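How I Plan a Music Festival Without Losing My Mind

I've been to enough multi-stage festivals now that I have a system, and people keep asking me for it, so I'm finally typing it up. It works for any event where the lineup is way too big (the last one I did had 393 acts – yes, really).

Step 1. Get the full lineup as soon as it's posted and play one song by every name you don't know. One song! I do this in the car and while cooking. I ended up with 57 maybes last time.

Step 2. Cut the maybes down. If you can't remember the song the next day, drop it. That's how I lost a band called Jelberg and kept Godine, and I have no regrets.

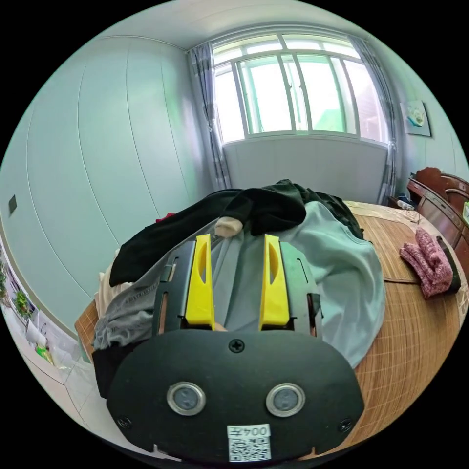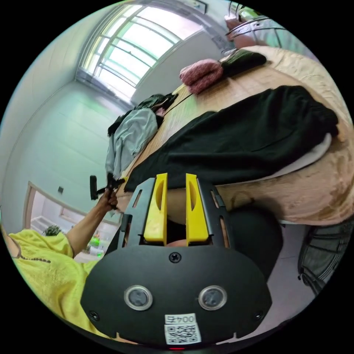

Step 3. Make your daily grid. I write mine on paper, one column per venue, with no more than 6 sets a day. Give each venue its own color so you can find it fast in a dark room – bright yellow, like the gripper fingers in both photos, is what I use for the must-sees. Pencil in the walking time too. I once missed half of Radulović by trusting a map that said five minutes.

Step 4. Leave holes! I keep one slot open every night for whatever people in line are raving about. I found Oritz that way, playing to a tiny crowd, and they were my favorite set of the whole weekend.

Step 5. Check the schedule again each morning before you head out. Set times move around a lot, and a crossed-out grid is still a good grid. Then go eat something, fill your water bottle and pack your earplugs.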